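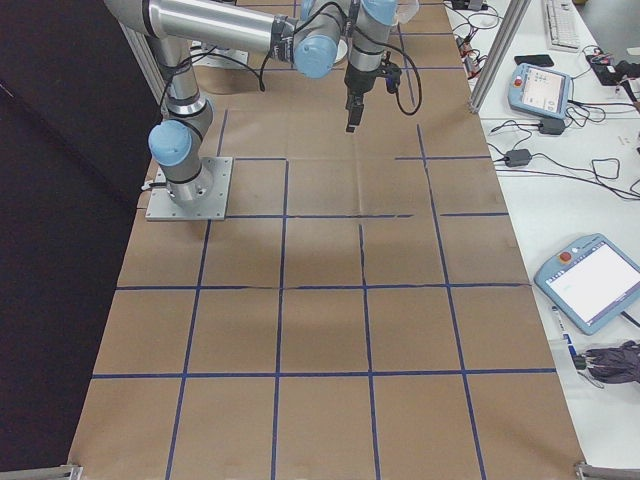

Lining a worktop with kraft paper

1. Clear the top and wipe it with a damp cloth. Leave it to dry for 40 minutes.
2. Cut the paper 5 cm longer than the table at each end. A roll 600 mm wide needs two runs on most benches, lapped by 3 cm.
3. Fix one end with masking tape, pull the sheet flat and fix the other.
4. Fold the spare under the edge and tape it from below.

Replace the paper once it tears or soaks up oil.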